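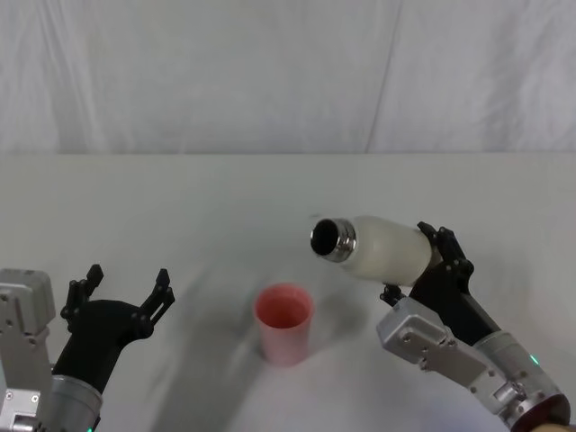
Pink plastic cup on a white table, creased cloth hanging behind.

Pleminico Handheld Garment Steamer
Item no. 1051
Sold and sent out by Cladanico

We held off stocking a handheld steamer for a long time. Most of the ones we were offered spat water, weighed as much as an iron and came with a box promising to "transform your wardrobe". The Pleminico makes some of the same promises. We have left them on the box, where they can do no harm, and written our own page.

What it does
It boils a small amount of water and pushes the steam out through a flat metal plate. Hold the plate close to a hanging shirt, dress or curtain, pull the fabric gently tight with your other hand, and the lighter creases should drop out. Viscose, thin wool and polyester blends do best. Thick cotton and linen are slow going, and a sharp collar or trouser crease is beyond it. If you own one good iron and have room for a board, you may well not need this.

The maker says it is ready in "seconds". Ours took almost 90 from cold, every morning we tried it. A full tank gave us enough steam for a couple of shirts, or one shirt if you are fussy about sleeves.

Claims we would ignore
"Kills all germs." We have seen no test results, and we asked.
"Works on any fabric." The leaflet inside the same box tells you to keep it off velvet, waxed cotton, suede and anything with glued trim.
"Dry in an instant." Leave clothes on the hanger for a while before you wear them, especially if they are lined.
"Replaces your iron." See above.

Filling it
The tank pulls off backwards and has a rubber stopper. The opening is narrow, so fill it from something with a lip if you have it, and do it over the sink. Tap water is fine in soft water areas. Elsewhere, use filtered water or expect white flecks on dark clothes by January. Don't add scent, starch or vinegar to the tank. The guarantee does not cover any of them and the smell stays for weeks. 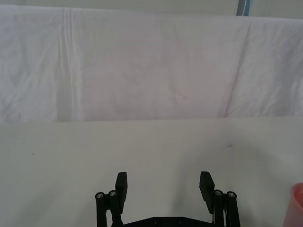 HOME > LAUNDRY > STEAMERS > CURTAINS AND LARGE CLOTHS

People buy these for curtains more than for clothes, so a word of warning. Steaming a hung curtain with a handheld model is dull work. You will stop to refill several times and your arm will ache. Start at the top, work down in strips, and keep the plate moving. Deep fold lines from the packet often need a second go the next day, and some never quite leave. For a full set of long curtains we would pay for an upright steamer, or wash them and hang them damp.

Choosing a version
The Pleminico comes in a plain version and a version called Pan, which has a wider plate and a brush that clips on. The plate is worth having. The brush fell off twice in one session and we now keep it in a drawer. There is also a Trarport travel pouch, sold separately. It is a drawstring bag at the price of a much nicer drawstring bag.

In the box
Steamer, fixed lead, water tank, leaflet. No glove, though you will want one if you hold cuffs taut while you work.

Guarantee and returns
The guarantee lasts 2 years and covers the heater, pump and switch. Limescale is your own affair. Let the steamer cool for 20 minutes and empty the tank before you pack it up to send back – parcels that leak are refused by the carrier and end up with you again.

Page last checked 11/06/2019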